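3.2 Preparation of the oral supplement and intake record
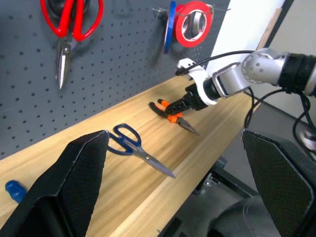
The supplement used in the study was a fat emulsion with neutral taste, supplied by Skavel in bottles of 200 ml. Each bottle was kept in the refrigerator after opening and was used within the same day. The participants received the emulsion in small portions, together with the main meals, because in our earlier work a large single portion was often refused. The comparison group received Trostari, a powder which is mixed with water to a final volume of 200 ml and which contains both protein and carbohydrate.

Intake was recorded by the participants in a paper diary. For each portion they wrote the time, the amount left in the cup and any complaint of the stomach. The diaries were collected every Wednesday by the dietitian of the ward, who also asked about portions that were missing from the record. When the participant could not remember, the portion was treated as not taken. We are aware that this rule may underestimate the true intake.

In total, 887 portions were entered in the diaries at the two sites, Jeltavlow and Baloch. Figure 3 shows the share of each portion that was consumed, separately for the morning, midday and evening. At both sites the evening portion was the one most often left unfinished. The difference between the two products was small in the morning and became larger later in the day.

Figure 3. Share of the offered portion consumed, by time of day and by product. Portions without an entry are counted as zero.

Taste was the most common reason given for an unfinished portion of Trostari, while for the emulsion the participants mentioned mainly the oily feeling in the mouth. At Baloch the emulsion was sometimes stirred into soup or mashed potato, which was allowed by the protocol. These portions were recorded in the same way, but the amount left could only be estimated by eye, and we therefore repeated the analysis without them. The order of the results did not change.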